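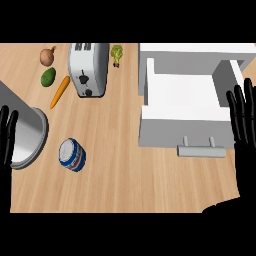

Teaching a kitchen that does not exist

The toaster, the carrot and the open drawer are only computer graphics, and so are the two black hands that reach toward them. But the movements that will be recorded here come from a person. At Stanance, a small robotics company, Serena Guerra puts on a headset and gloves, and moves her own hands until the robot on the screen does what she wants.

Each recording is called a demonstration. The learning system receives the camera view together with the position of every finger joint, and from many such pairs it must find out how to act alone. Guerra made 78 demonstrations on the day I visited. She threw away 15 of them.

"When I hesitate, the robot learns to hesitate," she told me. "So I keep the take where I went directly to the handle."

The project has the name Puvness, and it is led by Vidar Ekström. He chose simulation mainly for its price. After each take the software puts the vegetables in new places, and the operator can begin again at once. In the real laboratory, one floor lower, the same work is done by hand and takes much of the afternoon.

Blagoje Mujić, who works in that laboratory, is less satisfied. A simulated drawer slides too well, he says, and a simulated onion never loses its skin. He asks for real recordings to be mixed into every training set, and Ekström has agreed to try it in July.

Guerra also wants a change. The fingers of the robot are longer than hers, and in her first weeks she often hit the side of the cabinet. Now she starts every movement a little farther away. When I left, she was already back in the gloves, trying to close the drawer with her right hand.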